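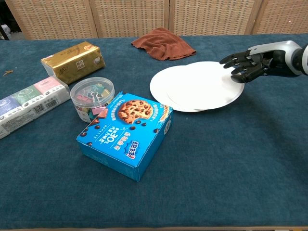
I'd like to put in a good word for the shared supply table. I mean the one at the side of the room, the cheap and cheerful spread that appears whenever a group of people is going to spend an afternoon together doing something mildly tedious. Paper plates, tissues, a box of cookies, something to hold papers together. I have been going to gatherings like this for most of my adult life (newsletter foldings, tax help evenings, the annual sorting of the Flarndale seed swap) and I have come to believe that the table decides how the day goes far more than the agenda does.

Start with the cookies, because everyone does. I am firmly in favor of cookies in a box. I know there are people who bake, and I love those people, and I will eat what they bring. But a boxed cookie asks nothing of you. You don't have to praise it in front of its maker or ask about the recipe. You can take one, take another, and go back to your chair. I'm especially fond of boxes from the import shelf, the kind with a huge photograph of a chocolate chip cookie on the lid and a big confident "30%" printed on it. I can't read Chinese, so the rest of the lid is a mystery to me, and I enjoy the mystery! Half the conversation at any table I've stood beside has started with someone turning a box around to see what the side says.

Then plates. Plain, round, white paper ones are the only plates I will defend in print. The patterned kind always belong to some occasion, and you end up eating in July off somebody's leftover snowmen. A white plate can hold a cookie, and ten minutes later it can hold spare buttons or raffle stubs or the cap of a pen you will otherwise lose. At the seed swap we write the names of the beans right on the rim. I've kept a plate of marigold seed on a windowsill for an entire winter that way, and in spring I could still read it.

My friend Eifion Llewellyn, who ran the Kemeys reading room for 20 years, holds the opposite view. He thinks food and paperwork should be kept on different tables, ideally in different rooms, and he has a grease-spotted ledger he likes to bring out as evidence. I take the point about the ledger. But I've been to his gatherings, and what happens is that people go off to the food room and stay there. When the binder clips are sitting right next to the cookies, you pick up a clip on your way past. The work gets into your hand before you've decided to do it.

And what a thing a binder clip is. I am not being ironic. It holds a thick stack without punching a hole in it, it closes a bag of chips, it keeps a tablecloth on in the wind. The colored ones are better than the black ones, and I will not be talked out of this. Pink, green, teal, a few silver for the serious people. Put them in a clear round tub with a clear lid and you can see what you've got without rummaging, and they look like candy, so children offer to hand them out. One September we clipped together 282 copies of the Deltby footpath guide, a color for each walk, and it's the only collating job I have ever been sorry to finish.

Tissues get less attention than they deserve. Most hosts put out one box and feel they have done their duty. I say put out two kinds. A proper pack should stay on the table, and if it happens to be wrapped in shiny gold, so much the better, because people can find it from across the room. Next to that goes a multipack of the little pocket ones, for taking. Somebody always has a cold, or a long bus ride home, or a toddler. The pastel packets are the nicest, since people will choose a color, and choosing a color for free is a small treat at any age. I always end up with green.

What I like best is that none of it is precious. The whole spread fits in one tote bag and costs less than lunch. I do care about the cloth underneath, I'll admit. Something dark, a good deep teal or navy, makes white plates and bright packaging look as though somebody meant it, and it forgives crumbs until you get a chance to shake it out. Tomex used to sell a heavy one that I have washed more times than I can remember, and it's still the first thing I pack.

So if you have people coming over to sort or fold or label something this month, set the table before you set out the chairs. Open the cookies yourself and take the first one — guests are shy about a sealed box. And leave the lid of the clip tub loose.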